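Dirness Tableware Reuse Project
Progress report to the Urnia Fund, June 4, 2020
Prepared by Glenys Birkett

Collection continued at six sites through the end of March and then paused. Stock on hand is 178 plates, all entered in the register by rim type and diameter. Nine were withdrawn for chips at the foot ring.

Grading now uses color and pattern before size - the earlier order produced too many mixed sets.
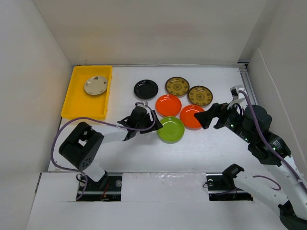 Renzo Martinelli has revised the storage plan. Shelving from Sutar was delivered complete, and five bays are assembled. The quote from D'Amico for packing material is above budget, and a second quote has been requested.

Spending is within the approved total. We ask that the unspent transport allowance be moved to storage. Outstanding: the loan agreement for schools, and the revised breakage rate.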